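The foundry closed its gates in 2009, and for years the only people who came down to the canal end of Sikalthorpe were anglers. Now the bus stops there on Thursday evenings, when the Ponach gallery stays open late and Liesl Ortner leads a walk through the rooms.

Ortner trained as a printmaker and still keeps a press at home. She started giving tours at Ponach when the gallery had one floor and a leaking roof. Today it has three floors, and the current show, Skasberg, fills all of them with 110 works by painters and sculptors who grew up in the region or moved there for the cheap studios.

Her groups are capped at 20. She walks them past most of the work and stops at six or seven pieces, sometimes for a quarter of an hour each. People may sit on the floor. She asks them to leave the wall labels until the end, and she answers questions about prices, which many guides avoid.

The piece that holds people longest is on the second floor — a wall of 289 small etchings by Morenike Okonkwo, each one printed from the same copper plate as it wore down. The first prints are dark and crowded with lines. By the bottom row there is little left except a gray haze and the edge of the plate.
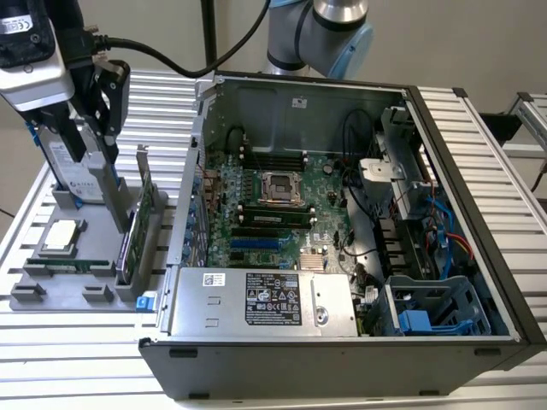
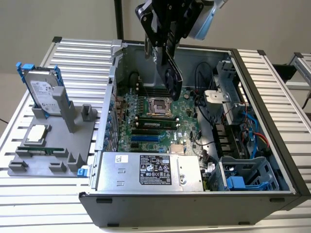
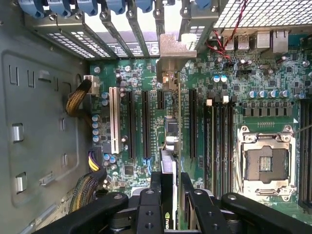 Okonkwo told one Thursday group that she had never planned to show the series in full, and that she still thinks the wall is hung too high for children. Ortner agrees with her, and the gallery has since put a low bench under the left side.

Visitors often want to know how long the plate took to wear out. The answer is one winter of printing, with a break in February when the studio had no heat.

The evening walk ends on the ground floor at Etim, the gallery's small bookshop, where a catalog of the show is on sale in an edition of 700. Tickets for the walk are sold at the same counter. The last bus back to the station leaves at 9:40 p.m.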